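Forum: Floors, Walls and Finishes
Thread: Red floor paint in a narrow hallway, gloss or satin?

tosau_flat
Concrete hallway, ground floor, long and narrow. Old lino is up and the adhesive residue is scraped back. I want a dark red floor. The Masano floor paint comes in gloss and satin. The tin says 2 coats with an overnight gap. Is the sheen a matter of taste, or does one wear better?

Fukusero
Gloss is easier to wipe down. Satin hides trowel marks and patch repairs. In a corridor with a door at the far end the light comes in low along the floor and every ridge shows in gloss. Grind the high spots first or go satin.

damasceno_joinery
Disagree on satin. It scuffs to a shine along the walking line within a year and then you have two sheens in one hallway. Gloss dulls too, but more evenly. Key the slab with 40 grit, vacuum, then prime. Preparation matters far more than the sheen.

Fukusero
40 grit leaves scratches that a gloss coat will show. Finish with 100.

damasceno_joinery
On timber, yes. On a dense slab 100 polishes the surface and the primer has nothing to hold.

tosau_flat
Noted. Wall colours are still undecided as well. Current thinking is grey on one side and olive green on the other, with a dark brown ceiling.

Simone Rocha
Dark ceilings make a corridor look lower. That can suit a long one. Keep the cut line at the top of the wall sharp. Below, the last has a red floor with grey and olive walls.

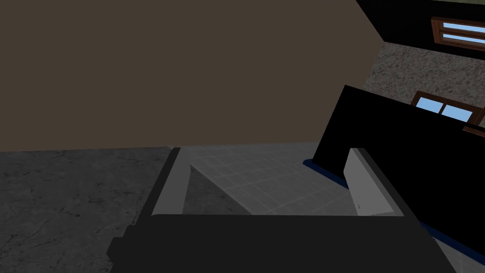
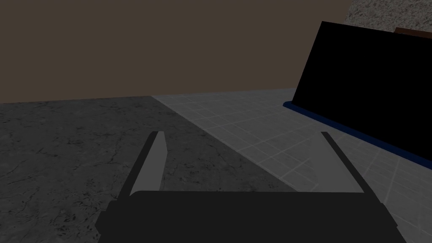
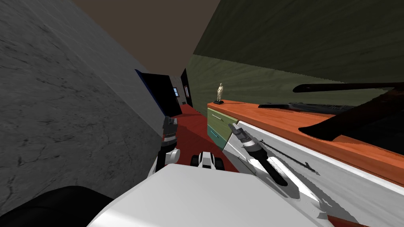 tosau_flat
How long should the primer be left before the first coat of red?

Simone Rocha
Follow the recoat time on the primer tin, and leave it longer if the slab is cold. Press a thumb on it in the coldest corner. If it feels tacky, wait.

Fukusero
Also test the slab for moisture before any of this. Tape down a square of polythene overnight. If the underside is damp in the morning, paint will lift whatever the sheen.

damasceno_joinery
Agreed on that one.

tosau_flat
Polythene is down. Will order satin and gloss sample pots and put both by the front door.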